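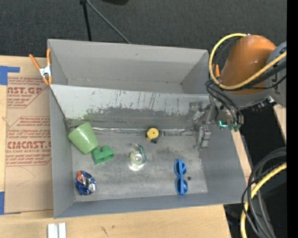
Altovora has put its bin-picking cell at Himetwood on a fixed maintenance schedule, after a spring in which the machine was stopped more often for small repairs than for planned work. The new schedule took effect on 2018-05-19 and covers the arm, the gripper, the cables and hose, and the bin itself. The bin gets more attention than it did under the old arrangement. The lower half of its divider is scuffed and chipped, the floor is stained and scratched, and a strip of tape runs along the seam where the two meet. Under the new rules that tape is a checked item, with its own line on the service sheet.

The cell is used for picking practice on mixed household items and toys, which are left in the front section of the bin for the arm to take out one at a time. The rear section is separated by the sloping divider. A full run at Himetwood is 1000 picks, and the cell now stops for inspection at the end of each one. Before the change, inspections were done when an operator noticed a problem.

Most of the lost time this spring came from the seam. Tape that lifts at one end can catch a gripper finger on a low approach, and the arm then goes into a protective stop. Clearing the stop takes a few minutes, but the bin position has to be confirmed again before work can resume. Altovora's log for the period shows 242 stops of all kinds, with lifted tape listed as the most common single cause.

The replacement procedure is short. The bin is emptied, the old strip is pulled, and the seam is wiped down and left to dry. New tape is pressed on from the left end to the right and rubbed flat with a plastic card. Wrinkles are allowed as long as both edges hold when a fingernail is drawn along them. The operator then jogs the arm slowly across the divider at its lowest working height with the gripper empty.

Spring clamps hold the bin by its rear rim. They are to be checked for grip at every inspection, and the bin is not to be moved while the arm is powered. If it has shifted, the operator sets it back and runs the position check before loading any objects.

Cables and hose are on a longer interval. Every 4000 picks, the arm is moved by hand through its full reach while a second person watches for rubbing or tight bends. The slack around the wrist has to be enough for the gripper to reach the far left corner without pulling. Fasteners on the gripper are checked with a torque driver during the same stop, and the fingers are inspected for wear at the tips. Altovora says the whole service takes around 7 hours, including a test run at reduced speed.

Nevance, which supplies the gripper spares, will keep a set of fingers and fasteners at the site. Work on the arm joints stays with Šťastný, the service contractor, and operators at Himetwood are not permitted to open the housings.

A replacement bin has been ordered, with a molded divider in place of the taped one. It is expected in August. Until then the present bin will remain in use, and service sheets will be kept in a binder at the operator's desk.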